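Open day at Prestlow, or: I spent my day off looking at trash

Posted Thursday, October 27, 2022

Quick one, because I have to be up early and if I don't write this tonight I never will.

So I went to the Prestlow open day. Drove 60 miles for it. I'd missed the one in March (flu) and had been sulking ever since, so no way was I skipping this one. Parking was a mess. Signs pointing to a lot that was already full, then a second sign pointing back at the first one. Ended up behind a carpet store and walked.

Inside - badge, sticker, weak coffee. They had a big hall for the shiny stuff and smaller rooms for the demos. The big hall had the Jerkden arm, the one from the flyer, moving boxes from one pallet to another pallet. It's fast. It's loud too, louder than the videos make you think. There was a screen over it counting boxes and the number was at 117 when I walked up and then it stopped for a bit and a guy in a polo shirt did something with a cable. Kids loved it. I gave it ten minutes and I kind of got the idea.

Also a booth from a company that came all the way from Riihimäki with a thing that sorts screws. Very calm people. Free licorice, the salty kind, be careful.

But the bit I want to write up is the tidying demo, which was in a side room and hardly anyone was in there. No arm at all. Grippers you hold in your hand, with a camera on top, and you do ordinary chores with them so that later on a robot has something to learn from. They call the project Bista. The chore of the day was clearing junk off a table into a trash bin. I know how that sounds. I stayed for almost an hour.

First thing I noticed was how slow you go. Your own fingers don't think about a plastic cup. With two stiff black fingers and a squeeze handle you have to think about all of it - where the rim is, how wide to open, how hard to squeeze.

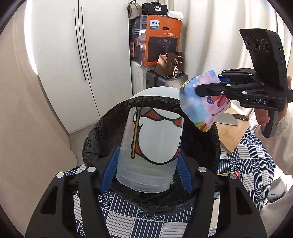
Cup in the bin, pig wrapper up next. Cameras ride on top of the gripper.

The blue pads are rubber and they do most of the work, as far as I could tell. I asked if you could do it with bare metal and got a look. Pads wear out, they swap them, there's a drawer full somewhere.

Snack wrappers are the hard ones!! I would of guessed the cup. But a cup has a shape and it keeps it. A wrapper is whatever it feels like being that second, and it crackles and slides, and if you grab just the very corner it swings all over the place. The trick they teach is to come in low and take a good fat pinch. Then go over the bin, stop, and only then open. People skip the stop. I skipped the stop. Mine went on the floor, twice.

Oh yeah, they let you try it. Should have said that earlier. You get a gripper for each hand if you want and I took both, mistake, my left hand is useless. It's like eating with chopsticks in mittens. After five minutes my forearm was burning. The person running the room said they do 27 clears in a session and then switch out, and I believe it, I would not do 28.
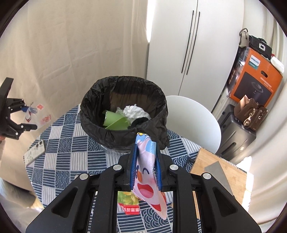 Printed paper, folded over, on its way down. Some paper towels already in there.

Paper is its own problem. It folds when you don't want it to, and thin stuff you can't feel at all through the handle, so you're going on eyes only. I kept squeezing way too hard to be safe. Was told that's what everybody does on day one and that it's no good, cause then the robot learns to crush things. Fair enough.

I liked that the table wasn't bare. Patterned tablecloth, navy and white, all stripes and waves. I asked if that was a pain, with the busy pattern, and the answer was it's meant to be a bit of a pain. Homes have patterns. Homes have a phone lying around and stuff piled up by the wall. Makes sense to me. My own kitchen table would break any robot in a week.

Questions I asked, and answers as I remember them, my notes are bad:

How many clears do they need? They're hoping for 1,000 before the end of the season, different rooms, different junk.

Does the robot do this already? Sort of. Cups yes. Wrappers sometimes. Paper, she made a so-so hand.

What about food scraps? They do some. Peels and so on. The pads need wiping after.

Can I buy the gripper? No. I asked twice.

After that I went back to the big hall for the talk and it was standing room only and the mic kept cutting out so I left at the half way point. No regrets, except the sandwich line, which I regret a lot.

Would I go again, yes. If you go, do the side rooms first and the arm last, it isn't going anywhere. Bring your own coffee. Park behind the carpet store.

More pics when I get them off my phone, prob this weekend.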